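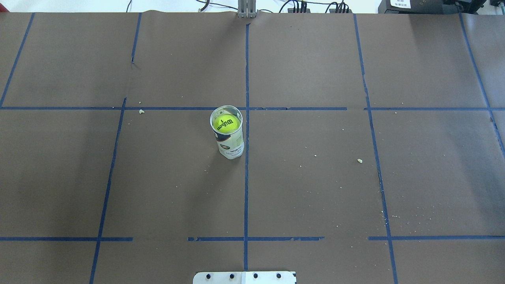 Tennis ball canister on the taped grid, left of the centre line.

Comparing two grippers on a taped grid

We use this test when a new gripper comes in and we want to know how it does against the one already on the arm. Our last run put the Brotis two-finger gripper against the Atatau, which has softer pads and a wider opening. Zixuan Xu wrote the first version of these steps and Severyn Kravets has since cut them down.

Preparing the table

Cover the work area with brown paper and mark out a grid with blue painter's tape. The lines don't have to be perfect. Gaps and torn ends do no harm as long as you can tell one cell from the next. Put one line straight out from the arm's mount and work outwards from it on both sides.

Replace the paper when it starts to lift. A raised edge can tip a tall object before the fingers close.

Choosing the object

A clear tennis ball canister with a ball at the top makes a good first object. It is tall and smooth, and you can grip it by the side or go for the ball from above. Keep the same canister for both grippers.

Running the test

1. Fit the first gripper and set the tool length in the controller. Check this twice – most of our bad runs came from the old value being left in.

2. Set the closing force to the lowest step and the arm speed to 200 mm per second.

3. Stand the canister in the first cell, upright and well clear of the tape.

4. Run the side grasp. Lift by 90 mm, hold for 3 seconds and put it back down in the same cell.

5. Write down held, slipped or missed. If the canister tips over during release, note that separately.

6. Move to the next cell and repeat. Do the far row last.

7. Swap grippers and start again from step 1.

Reading the results

Look at the cells before you look at the totals. Misses grouped on one side usually point to camera calibration, and Zhiqiang Luo's advice is to recalibrate and throw the whole run away. Slips spread over the grid are more likely down to the pads or the force setting.

On our table the Atatau held better in the far row. The Brotis was quicker to open and knocked the canister less on release. We kept the Brotis on for daily work – the Atatau goes on for anything smooth.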